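Can a Robot Pack Your Gym Bag Yet?

Chores gallery, part 11 — sports gear
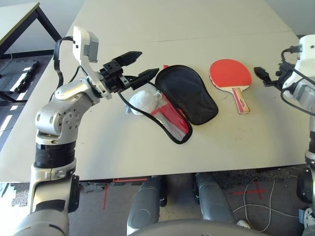

Serena Rizzi wrote in after the last gallery to say she'll believe in household robots the day one of them can put away her kids' stuff without being told where every single thing goes, and until then she's keeping her money. Fair enough, Serena! I'm mostly with you, but I've gotten a little more hopeful since November, so let me make my case.

The job up there is ping-pong gear. There's a paddle with a red rubber face, a black padded cover, a mesh bag with a zipper and a little white plush toy in the mix. It's the kind of pile I'd clear with one hand while talking on the phone. For two arms with two-finger grippers it's a pretty mean assignment, and I love it for that.

The paddle I'd call the easy part. It's stiff, it has a handle, and a handle is about the friendliest thing you can offer a gripper. Soft things are where my optimism goes wobbly. A padded cover has to be held open while something slides in, so now both arms are busy and they'd better agree with each other. And mesh bags! They sag, they fold over on themselves, they catch on things (mine catches on everything, including me).

Then zippers. I asked Nuala Fahy what she'd put at the very bottom of the wish list and she said zippers before I'd finished the question. One side has to hold still while the other side pulls, and the cloth keeps moving the whole time. I've watched plenty of adults lose that fight with a winter coat.

So, my scorecard for this one. Picking up a paddle: yes, I'd trust a machine with that today. Getting it into its cover: some days. Cover into bag, bag zipped, bag on the hook by the door, in a house where the hook has three jackets on it already — no, and I don't expect it next year either.

Folded towels got 43 comments last time, most of them arguing about thirds versus halves. Please bring the same energy to zippers. Part 12 is dishes.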